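Garcombe Parks Desk – ticket history
Subject: Irrigation controller dropping offline, Zilwood reserve
Status: Monitoring
Raised by: Meifang Du
Assigned to: Ghassan Issa

Meifang Du, 7.40 am
Controller at Zilwood showing offline again in the web console. Station list is greyed out. The overnight program didn't log a start. Same thing in May, cleared that time by a power cycle.

Ghassan Issa, 9.15 am
Power cycled at the cabinet. Came back on the network, then dropped after 2 minutes. Signal reads fine on the modem. Can you send me the firmware version from the console while it's cached?

Meifang Du, 9.32 am
Console says 2.2. The other reserves are on 2.4.

Ghassan Issa, 11.05 am
Tried the update over the air and it failed twice at the verify step. Loaded it from a USB stick instead and it took. Unit still drops, but now it leaves an entry in the event log: "queue full, restart". The limit is 3,000 entries and it was sitting on the limit. Looks like old flow alarms that were never acknowledged.

Tatsuya Ebihara, 11.48 am
Those will be from the flow meter we took out at Tian. It was still mapped to this controller. I've removed the mapping – please clear the queue and set the check-in interval to 300 seconds. It was on 30.

Ghassan Issa, 1.20 pm
Queue cleared, interval changed. Online since 12.35. Ran stations 1 to 6 manually from the console and all reported back.

Meifang Du, 1.41 pm
Thanks. Leaving this open until the overnight program has run.

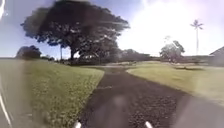
Attachment 1 – Zilwood reserve, path and lawns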